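Reading time: 3 min

Progress report: can-sorting cell, Brarkow site
Prepared for Gillespie Shearer, Bravora
Period covered: April

Status

The cell is running on the rebuilt gripper. Mechanical work is complete, the wrist camera has been recalibrated, and the remaining item is the cable guide on the forearm. The work plan agreed with Bravora at the start of the quarter is otherwise unchanged.

Gripper

The original finger pair had developed play at the mounting screws. With the gripper closed, the tips no longer met squarely, and cans picked near the rim tended to rotate during the lift. Donnie Laing removed both fingers on Tuesday and found the left mounting hole worn oval. The right one was within tolerance, but the fingers are made as a matched pair and both were replaced from the Tositz spares kit.

The new fingers have the same tip profile as the old ones, so the stored grasp poses were kept. The opening limit was set again from the hard stop. Thread locker was applied to the mounting screws and left to cure overnight before the arm was moved under load.

A torque check on the mounting screws has been added to the weekly sheet. It takes 15 minutes, including removal and refitting of the camera cover.

Camera and work surface

Any change at the wrist shifts the fingers relative to the camera, and the old calibration could not be reused. The routine was run with the fingers fully open and both tips in view. Reprojection error came back inside the limit given in the Baird manual on the second attempt. The first was rejected after a board pose was recorded while the arm was still settling.
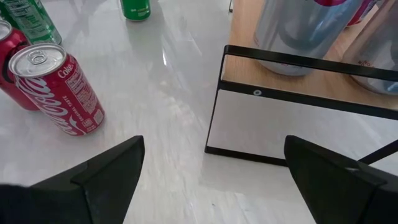
Wrist camera view, gripper open, with cans on the table and in the tray.

Glare on the tabletop remains the main source of poor detections. The glossy finish reflects light back into the lens, and silver cans are affected more than red or green ones. Exposure has been fixed at a lower value and automatic gain switched off. A matte cover for the table was considered and put on hold, as it would change the contact height and require the approach poses to be taught again.

Test results

After recalibration the cell was run on mixed cans, upright and on their sides. Of 436 pick attempts, 13 failed. All of the failures involved cans lying against another can, where one finger came down on the neighbor instead of in the gap. No can was dropped after a completed grasp. The total cycle count on the arm now stands at 1445 since its last full service.

The approach angle for touching cans will be changed so that the fingers enter along the length of the can where space allows. This is a software change and needs no new parts.

Open items

The forearm cable guide has a crack at its rear clip. It is holding with a temporary tie, and wrist rotation has been limited in software until the replacement is fitted. The part is on order.

The spares kit no longer contains a complete finger pair. We request approval to reorder two pairs under the existing maintenance line.

The worn fingers have been kept at Brarkow in case Bravora wishes to inspect them. Donnie Laing will send the updated calibration file and the revised weekly sheet separately.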